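4.2 Sharing case notes between agencies

We turn now to the part of the study that took us longest and that, looking back, taught us the most, namely the way that case notes travel (or fail to travel) between the police, the housing office and the victim support workers in Stercombe. Readers who have spent time in a small-town station will know that a great deal of this work still runs on goodwill and on who happens to pick up the phone, and we were grateful to be let in on so much of it.

Our sample for this section is the 266 stalking and harassment files described in Section 3, of which 200 had been opened by a patrol officer and the rest by the front desk. Each file was read twice, first by Kirsty Paterson and then by Zakhar Stetsiuk, and the two readings were compared over a good many pots of coffee. Where the readers disagreed on whether a note counted as "shared," the file went to Vlasta Danko for a third reading, and her decision was kept. We used a generous definition. A note was shared if any person outside the originating agency had opened it, been read it over the phone, or been handed a printed copy, whether or not they did anything with it afterward.

What struck all of us early on was how much the first written account mattered. Officers who wrote down the victim's own words, even clumsily, tended to produce files that other agencies came back to. Files that began with a summary ("ongoing dispute with former partner, advice given") were opened once and then left alone. One support worker told us she could guess from the opening line whether she would have to start over with the person sitting in front of her, and she dreaded asking somebody to tell the whole story a fourth time. We heard versions of this from housing staff too, although they were more forgiving about it and put it down to shift patterns.
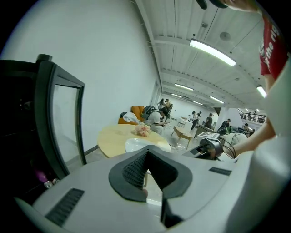 Figure 2. A room with a table, chairs and people.

The second matter is timing. The Furkex records system, which the station adopted before our study began, stamps every note with the hour it was saved, and this let us follow a file through its first days in some detail. Notes saved before noon were usually seen by a partner agency the same afternoon. Notes saved after the evening handover sat much longer, and those saved late at night sat longest of all, which is a worry when so many of the incidents in question happen after dark. The inspector we spoke with was well aware of the gap and had tried to close it with a morning call at 9:15, a habit that lasted through the winter and then faded when two of the regular callers changed jobs.

We should say a word about Murín, the shared mailbox that was meant to bridge the agencies. Branislav Skála, who helped us with the coding scheme, had seen a similar mailbox used to good effect elsewhere and came to the data expecting to find the same. In Stercombe the picture was more mixed. Staff liked having one place to look, and several of them spoke about it with real affection, but the rules on what could be sent were written in language that left people nervous. When in doubt they sent nothing, or they sent a note asking the other side to telephone. Those telephone requests make up a surprising share of the traffic, and we come back to them in Section 4.4.

Makis Mitsotakis-Vlachou has suggested to us, in comments on an earlier draft, that the nervousness may have more to do with training than with the rules themselves. We think there is a good deal in this. The two officers who had attended the joint course shared freely and wrote at greater length, and their files were among the easiest to follow from start to finish. With so few people trained we can't make much of the comparison, and we would be glad to see it taken up in a larger force.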